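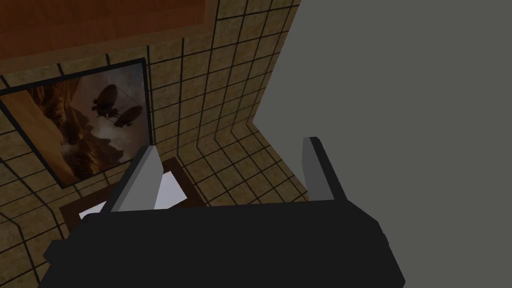 Plillden is an open-source software package for planning and controlling the movements of robot arms, with a particular leaning toward household tasks in simulation. It takes in a stream of camera images and joint readings, decides on a short stretch of motion, and hands that motion down to a controller that keeps the arm on course. The package was started by Doina Kolev as a small set of scripts for testing grasp planners, and it grew, over a good many rewrites, into the collection of tools that now goes by the name. It is written mostly in C++, with a Python layer on top that most people use for their day-to-day work.

Name and history

The name comes from a street near the office where the first version was written, and it has no deeper meaning than that, although new users quite often ask. The early scripts were known as Bozkurt, a name that still lives on in the message format used between the planner and the controller, and in a few stubborn corners of the source code where renaming things would have broken other people's projects. The first public release came out in December and supported a single arm model and a single two-finger gripper. Support for wrist-mounted cameras arrived in version 2, along with the scene loader, and it is this version that most of the older tutorials describe.

Design

Plillden is split into a perception module, a planner, and a controller, each of which can be run by itself or swapped for something else. The perception module, called Gotby, looks after the camera side of things. It estimates where objects are in relation to the gripper and keeps a running guess of their shape, even when the fingers or the gripper body block part of the view. This last point takes up a surprisingly large share of the code, as a camera riding on the wrist nearly always has some piece of the gripper in front of it. Gotby deals with this by drawing the gripper from its known geometry and the current joint readings, and then masking out those pixels before any object matching is done. If the finger positions are reported late, the mask lags a little behind the real fingers, and thin objects lying between them may be trimmed or lost altogether (a familiar headache for anyone who has tried to pick up a card or a sheet of paper).

The planner works by sampling. For each decision it draws up to 500 candidate motions, throws away the ones that would run into a wall or a piece of furniture, and scores what remains on length, smoothness, and how well the target stays in view along the way. The best candidate is passed along, and the whole business begins again shortly afterward with fresh images. The controller then follows the chosen motion at its own, faster pace, and will slow the arm down gently if no new plan shows up in time.

Simulated scenes

A sizable part of the project is its scene library, Drerkden, which holds 3,303 furnished rooms for training and testing. The rooms are dressed much as a real home would be, with patterned floors and walls, cabinets, framed pictures, trays, and other odds and ends, the idea being that a perception system brought up on bare gray rooms tends to come apart the moment it meets a busy background. Tiled surfaces have been a favorite test case among the developers for years. Their repeating grid makes it very easy for a matching routine to slip over by one tile and report, with great confidence, that the camera has moved when it has not.

Rooms can be loaded with their surface textures switched off, which speeds up rendering and is handy for checking collision shapes. Lighting can be varied as well, and the default settings leave some areas dim on purpose.

Tooling

Plillden comes with a recorder that saves camera images, joint readings, and planner decisions side by side, and a viewer for stepping back through them. The viewer can overlay the gripper mask and the rejected motions on the wrist view, and it is generally the first place that users are sent when they ask for help on the mailing list. A command-line checker runs a set of 25 short manipulation tasks and reports which ones finished, and contributors are asked to run it before sending in changes.

Limitations

Soft objects such as towels are treated as rigid, so plans for folding or stuffing are not supported. Large plain surfaces close to the camera can also cause trouble, as they offer Gotby very little to match against, and the manual suggests backing the arm away a short distance before asking for a new estimate. Work on two-arm planning is under way in a separate branch.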